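Weekly inspection, two-arm shelf cell, Bundumville workshop
Filled in by Clotilde Joly, September, before the morning run

1. Base plates and rail. OK. I went over every bolt on both plates with the torque wrench and found one on the left that wanted a small nudge, so please give that one a second look next week.

2. Cables along the arms. OK, with a comment. The clips are all holding, but I do wish we could tidy the loose loops down by the bases (I know, I say it every time!). Move each arm slowly through its full reach and watch that nothing snags.

3. Camera brackets. OK. Wiped the lenses and checked the screws by hand.

4. Gripper fingers. OK. Opened and closed each one 15 times with no sticking. The spare fingers from Grostero are in the drawer if you need them.

5. Shelf stand and packets. OK. The stand should sit against the back wall and not rock when you press on a corner.

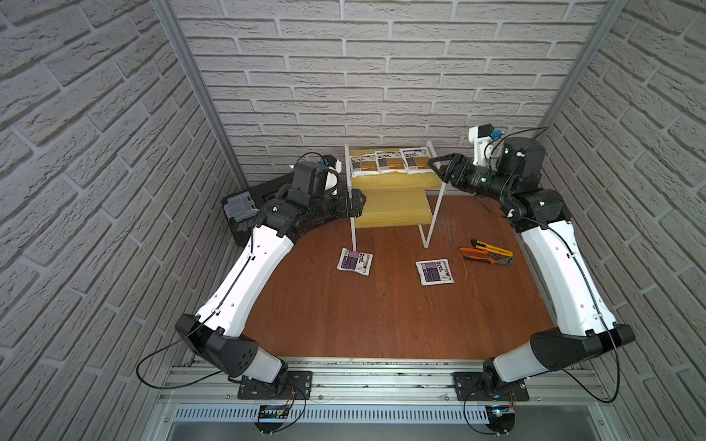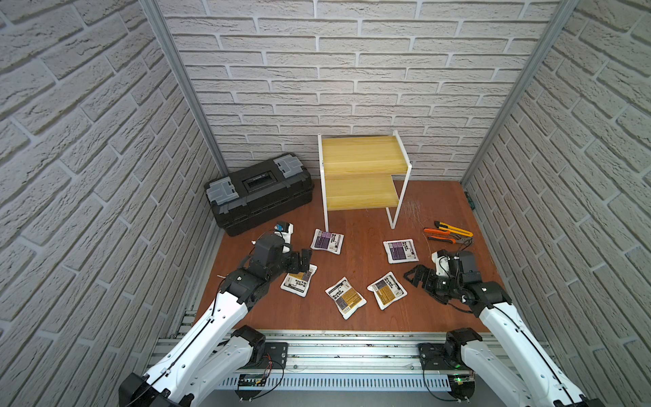

6. Hand tools. NEEDS ATTENTION. Pliers and utility knife go back in the toolbox before anybody switches to automatic, please and thank you, and the knife blade should be all the way in.

7. Work surface. OK for now. A few fine scratches toward the right, and I ran a fingertip over them and felt no splinters. If they get deeper, Gautier has offered to sand the board for us.

8. Emergency stop. OK. Pressed it with both arms moving at low speed, and they halted nicely. Wait 30 seconds before you reset.

Still open: cable ties on order from Cevemitz, item 6 to be rechecked after lunch.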